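Lessons from the Plate Incident

If you were in the Jorarley building on Wed 10 May and heard a crash followed by a long silence, that was us. We have been asked to write something for the newsletter so that people will stop coming by to ask. Consider this the official account.

The table-clearing project, known to its few friends as Nyberg, works like this. People go into kitchens with handheld grippers and pick up dishes the way a sensible person would. The recordings then go into training a policy, and the policy runs on the arm in the back lab. The arm is supposed to pick up dishes in a similarly sensible way. For most of January it did, and we were a little smug about it.

The fault showed up when we moved from bowls to plates. Bowls forgive you. A gripper can close on a bowl too high, too low or a touch crooked, and the bowl will generally come along. A plate lying over the rim of something else is a different animal. Its far edge is up, its near edge is down, and the fingers have to meet it at the angle it happens to be at.
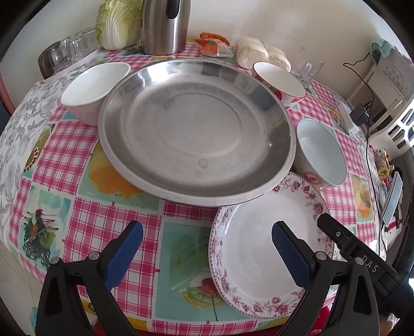 By the Driltitz desk, manipulation group

The policy had learned to come in level, whatever the plate was doing. When a plate overlapped a tray, as the rose-bordered one does, the arm would close on the rim, lift, and let the weight swing around the pinch point. Textured pads help with this up to a point. We found the point. In a run of 40 tilted-plate trials, two plates left the fingers in mid-air, and one of those cleared the foam mat we had put down for exactly this purpose. It was a very good throw.

The arm then did the part that got us a safety review. Kestilus, our grip monitor, is meant to halt everything when the fingers close on nothing. It didn't. The monitor was reading finger width through a smoothing filter somebody had tuned to get rid of nuisance stops, and the filter was so smooth that the loss of an entire plate barely registered. The arm carried its handful of air over to the rack, set it down gently and went back for more, passing over the broken pieces at full speed. Our operator hit the stop button and then said a few things that are not in the log.

No one was hurt. The cell door was closed, and eye protection was on. Still, a robot that keeps working above sharp debris gets written up, and rightly so.

What has changed:

The smoothing filter is gone. Nuisance stops are back, and we have all agreed to be grown-ups about them.

Any unexpected change in finger width during a lift now halts the arm, and it stays halted until a person has looked in the cell and reset it by hand.

Lift speed is down to 65 percent until the new policy passes its trials.

Practice plates are melamine. The good ones have gone back in the cupboard, and whoever brought in the set from home can collect what remains of it from the front desk.

We are also collecting more demonstrations with plates propped on trays, on bowls and over table edges. If you have signed up to record, please leave the plates at whatever awkward angle you find them in. Tidying up first is kind, but it is how we got here.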